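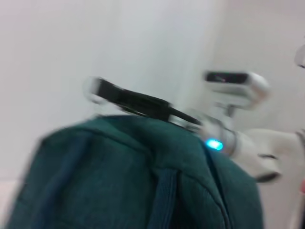 Wrist camera view: teal backpack, white arm coming in from the right.

Gollatine: Frequently Asked Questions

Filed under: Research > Two-Arm Manipulation > Soft Goods

What is Gollatine?

It's our method for teaching a pair of robot arms to work zippers on soft bags. One arm learns to hold, the other learns to pull, and a small shared model decides how much tension there should be between them. We've been at it since last winter at the Wusmont lab and we still get excited when a new bag goes well!

Why zippers?

They're a wonderful problem. A zipper runs smoothly when the fabric on either side is taut and lined up, and jams when it bunches. Bags slump and fold, and they never land on the table the same way twice, so a recorded motion played back blindly gets you almost nowhere. The policy has to look and adjust the whole way along.

How do the two arms share the work?

The holding arm picks an anchor first (a strap, a handle loop, a fold of fabric if there's nothing better) and the pulling arm goes for the zipper. After that they trade tension estimates at every control step. If the pull starts to drag the whole bag along, the anchor arm moves to open up the angle.
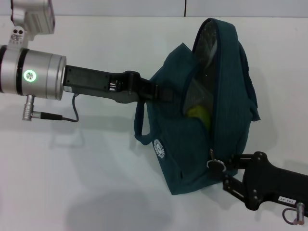 Left gripper on the strap, right gripper at the zipper pull.

Does it matter what's inside the bag?

More than we expected! A full bag holds its shape and is much kinder to the anchor arm. A nearly empty one caves in as soon as you tug it. Plastic packaging is tricky too, as it throws highlights that the vision model used to mistake for metal zipper parts. Adding stuffed bags to the training set fixed most of that.

How much data did you need?

The current model was trained on 2000 demonstrations collected by teleoperation, across 124 bags and pouches. We held 17 bags out for testing.

And how well does it do?

On the held-out bags it finished 347 of 400 attempts, counting an attempt as finished only when the zipper went end to end with no human help. Most of the misses were slipped grasps on very small pulls. Bags with two sliders on one track are still hard, and we'd love ideas.

What is the Pawlak baseline in your tables?

Our older single-arm method, with the bag clamped to the table. It's fast on stiff cases and struggles with nearly everything else.

Can I use the wrist video when it's so blurry?

Please do. We train on blurred frames as they come, and dropping them made the final approach worse.

Where can I get the code and data?

Both are in the Melletti release, along with the bag list and our failure notes. Write to Imad Geagea if a download link is broken or you'd like to compare results. He really does like getting those emails.

Contact: Imad Geagea, Wusmont | © Wusmont. All rights reserved. | Back to top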